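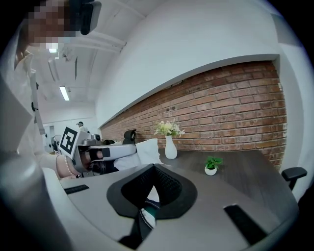
Getting more out of a pot of dried beans

Typing this while the beans are on so forgive the mess. Been asked for these often enough. All of it is stuff I do, week in week out, take what you want.

Sorting. Tip them onto a baking sheet, not a bowl. You'll see the pebbles. Yes there are still pebbles, even in the nice bags.

Soaking. Overnight on the counter, lots of water, they swell more than you think. Good spoon of salt in the soak. Jintana Yimyam talked me into that years ago and I fought her on it, I'd always heard salt makes the skins tough. Nope. Skins stay whole and the middles go creamy.

Forgot to soak? Boil 3 minutes, lid on, heat off, leave an hour. Drain and carry on. Fine for black beans and pintos. Chickpeas sulk a little.

Red kidney beans need a real boil, a hard one, 10 minutes at least before you turn it down. Do not just throw them raw in a slow cooker on low, they can make you properly sick. Boil first, then slow cooker.

The pot. Heavy, with a lid that doesn't quite fit. Mine's an old dented thing from a yard sale in Storkstead. Water two inches over the beans, keep a kettle hot and top up when they start poking out.

What goes in: half an onion, cut side down, no chopping. A few smashed garlic cloves skins and all. Bay leaf. Glug of olive oil. If you've got a parmesan rind in the freezer, that too. Fish it all out later, or don't.

What stays OUT until they're soft: tomatoes, vinegar, lemon, wine. Acid stops them softening. I lost a whole evening to this once, a can of tomatoes in at the start and we ate at 10 pm.

Simmer, barely. Big rolling boil knocks them to peices (after the kidney bean step obviously). Start tasting at 55 minutes. Taste five, not one. If one of the five is chalky keep going.

Still hard after two hours? Old beans, probably. Or hard water. A pinch of baking soda helps - a pinch, a quarter teaspoon for a full pot, more than that and it tastes like soap.

Salt again at the end, then leave them in their liquid to cool down a bit. They drink it up. Don't leave them out all night though, into the fridge in shallow tubs.

The liquid. Please dont pour it down the sink. Soup, rice, thinning a pasta sauce. Jacinto Lozano cooks his eggs in it with chili oil and I've copied him ever since.

Freezing: flat in zip bags, beans plus enough liquid to cover. A 700 gram bag of dried does us two dinners and two freezer bags. Write what it is on the bag. Write it before you fill it, marker won't take on a wet bag.

Leftover ideas, quick
- mashed on toast, lots of pepper
- fried in a dry-ish pan till they split, then lemon
- stirred into greens with the garlic you fished out
- blended with a spoon of tahini, call it a dip

Storing dried ones: glass jar, dark cupboard, month on the lid. Mine says December and I need to get through them. Don't top up a half-full jar with new ones, they cook at different speeds and you get mush and gravel in the same bowl.

Lentils another day. Timer's going.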